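Ticket: Label printer at packing bench 2 skips every few labels after driver update
Status: Resolved
Opened by: Melur Pangaribuan, Covstead Gifts and Party Supply
Assigned to: Azlan Sinaga

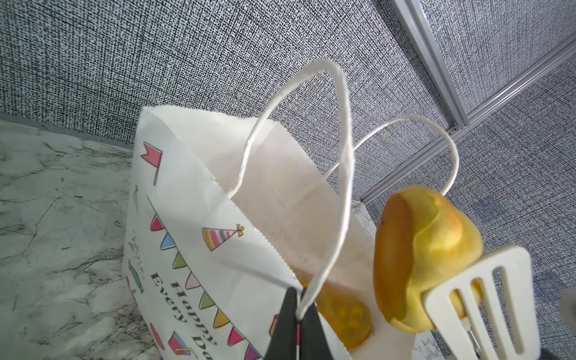
Reported problem

The thermal label printer at bench 2 feeds a blank label after every few printed ones. On longer jobs the print also drifts down the label until the bottom line of the barcode lands in the gap. The first blank showed up during the morning run, shortly after the workstation restarted for updates. Bench 1 has the same printer model and the same label stock and is not affected.

Jobs come from Zaki (order system) through the Skuston print service. Printing from a plain text editor on the same workstation was not tried before the ticket was opened.

Impact: bench 2 orders are being labeled at bench 1. Shipping cutoff is at risk for the afternoon pickup.

Log

08:40 Melur Pangaribuan
Ticket opened. Power cycled the printer and reseated the roll. No change. Swapped in a new roll from the same carton. No change.

09:05 Azlan Sinaga
Please run the printer's own self-test (hold FEED while switching on, release at the second blink) and tell me whether the test labels line up. The self-test does not use the workstation, so it will show whether the fault is on the printer side or the computer side. Also send the driver version from the About tab in printer properties, for both benches.

09:20 Melur Pangaribuan
Self-test labels line up. Ran it twice. No blanks.
Bench 2 driver was replaced by the update. Bench 1 is still on the previous one. The version strings are in the attached text file.

09:35 Azlan Sinaga
Thanks. Sensor and roller are probably fine. Next, compare the stock settings on the two benches. In printer properties, open Page Setup, select the stock in use and click Edit. I need width, height, gap and media type. Do not save anything yet.

09:50 Melur Pangaribuan
Bench 1: stock name "Gift small", media type "Labels with gaps".
Bench 2: stock name "Default", media type "Continuous". "Gift small" is missing from the list on bench 2.

10:00 Azlan Sinaga
The update removed the custom stock and fell back to the default. With media type set to Continuous the driver tells the printer to ignore the gap sensor and feed by length only. Any difference between the length in the driver and the real pitch of the labels adds up over a job, which matches the drift you describe.

Steps for bench 2:

1. Pause the queue in Skuston. Leave the jobs where they are.
2. On bench 1, export the stock definition from Page Setup.
3. Import it on bench 2 and set it as default under both Printing Preferences and Advanced, Printing Defaults. The service runs under its own account and reads only the second one.
4. Run media calibration from the Tools tab.
5. Print a short test job from the text editor, then resume the queue.

10:30 Melur Pangaribuan
Done as written. The text editor job is correct. Jobs from Zaki are still wrong: no drift now, but the blank label is back after each order. It used to come at odd points in the job. Now it always comes after the last label of an order.

10:45 Azlan Sinaga
Then there are two separate faults and the first one is fixed. A blank that follows the end of an order is normally a form feed sent by the application on top of the one the driver already sends. Can you capture a job? In Skuston, open the bench 2 queue, enable "Keep spooled file", release one order, and attach the file. Turn the option off again afterward. It fills the disk if it is left on.

11:10 Melur Pangaribuan
Spool file attached. Option turned off.

11:35 Azlan Sinaga
The file ends with the normal print command and then an empty page. The empty page comes from the template footer. Has anyone edited the Zaki label template recently?

11:50 Saodah Sitompul
I did, in May. I added a line for the care note on paper goods and left it empty for products that do not need one. It has printed correctly at both benches from then until this morning.

12:05 Azlan Sinaga
That explains it. The footer text box extends past the bottom of the label. The old driver clipped anything outside the printable area without comment. The new one treats the overflow as a second page, and the second page has nothing on it. Bench 1 will do the same when it gets the update.

Label height in the template is set to 480 dots and the footer box runs past that. Please shorten the box so that it ends inside the label margin, and set "Print when empty" to No. Save it as a new template version so we can go back if needed.

12:40 Saodah Sitompul
Template changed and saved. Assigned to bench 2 only for now.

12:50 Melur Pangaribuan
Released three orders from the paused queue. No blank labels. Barcodes scan. Resuming the rest.

13:30 Melur Pangaribuan
One more item. The queue stopped partway through with "Job rejected, size limit". The remaining jobs are held. One of them is a wholesale order with 900 labels.

13:45 Azlan Sinaga
The held job is the wholesale one and the jobs behind it are only waiting. The import in step 3 brought over the stock, but the graphics setting on bench 2 is still at the new driver's default, which sends the logo as a full bitmap with every label. Change Graphics to "Store in printer" on the Options tab, again under Printing Defaults, and upload the logo once from the Tools tab. Then cancel the wholesale job and resend it from Zaki. A job that has already been spooled keeps its old settings, so releasing it again will fail in the same way.

14:15 Melur Pangaribuan
Setting changed, logo uploaded, job resent. It was accepted and is printing. Queue is clear behind it.

14:20 Yoga Gunawan
Can we stop the update from going to bench 1 until after the pickup?

14:30 Azlan Sinaga
Yes. I have put bench 1 in the deferred group. The new template should go to bench 1 before the driver does. It works with the old driver as well, so the order is safe in that direction only.

15:40 Melur Pangaribuan
Wholesale order finished, no blanks and no drift. Pickup was met. The new template is now on bench 1 and a test order printed correctly there.

Root cause

Driver update on the bench 2 workstation, with three effects:
- Custom label stock removed, media type reset to Continuous. Caused drift and blanks at odd points.
- Content outside the label area now produces an extra page. Exposed an oversized footer box in the Zaki template. Caused a blank after each order.
- Graphics mode reset to full bitmap. Caused the large job to exceed the Skuston size limit.

Resolution

Stock definition imported from bench 1 and set under Printing Defaults. Template footer shortened, "Print when empty" set to No. Graphics mode set to "Store in printer". Printer recalibrated.

Follow-up

Yoga Gunawan: keep the exported stock file on the shared drive next to the template.
Azlan Sinaga: move bench 1 out of the deferred group once the old labels are used up and the new carton is calibrated. Check Printing Defaults again after the update installs.
Saodah Sitompul: check the shelf tag and return label templates for boxes that extend past the label. The return label uses the same footer.

Note added later by Saodah Sitompul: the return label had the same fault and has been corrected. The shelf tag has no footer and was left alone.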